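Fakanstead Break Room Recycling, Second Progress Report
Prepared for: Samonte Fund, Small Grants
Prepared by: Reynaldo Rivera
10/23/24

You asked for a shorter report this time, and for more on what isn't working. I can do both.

The grant paid for sorting stations at the Fakanstead and Torden buildings. Fakanstead is up and running. Torden is not, and I would rather say so than call it "phased." The space we were promised next to the Torden vending machines went to a copier in April, and the manager has offered a hallway that I don't think anyone walks through. I have not spent the Torden money. Of the budget, $442 is left, and $341 of that is set aside for Torden. If the hallway is all we can get, I'd suggest you take it back.

At Fakanstead we replaced the single blue barrel with separate bins for bottles, plastic and cans. My first report was cheerful about this. Having watched it longer, I am less sure. People do separate more than they did, but I have no honest way of telling you how much of that is the bins and how much is me standing nearby. The hauler, Nakel, sent back 14 bags as mixed in the period before the change. They have not yet sent a figure for the period after it, despite two requests, so please don't let anyone quote a reduction. 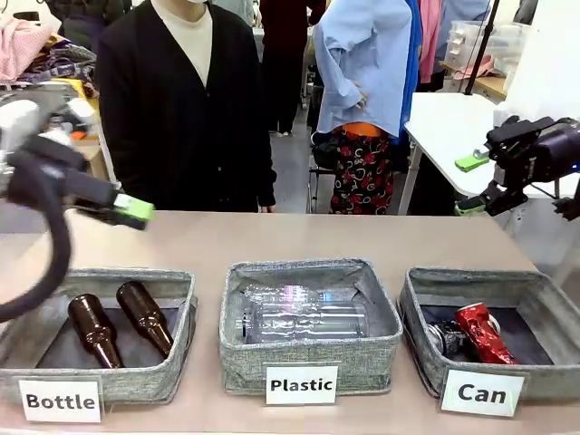

The labels are my main complaint. "Bottle" and "Plastic" sounded clear when we approved the wording, and they are clear to whoever already knows that "Bottle" means glass. A person holding a plastic water bottle has two correct answers. I raised this at the planning stage and was told people would figure it out. Some do. I would like to reprint that sign as "Glass" before we buy anything else, and I'd like to hear from you if there is a reason we can't.

The fabric bins I have mixed feelings about. They look better than the barrel, and the office staff like them. I doubt fabric was the right choice for anything that might still have soda in it. We rinse what we can, but I can't promise the bins will look the same in a year, and replacing them was never in the budget.

We also handed out 104 flyers explaining what goes where. I found a fair number of them in the paper recycling, so at least those were sorted right. I don't plan to print more.

Crushing cans is still optional. One supervisor wants it made a rule to save space. I'm against adding a rule before we know whether the basic sort holds up.

Next steps are the new sign, another call to Nakel for their numbers, and a yes or no on the Torden hallway. I need your decision on the set-aside money before I can give the Torden manager an answer.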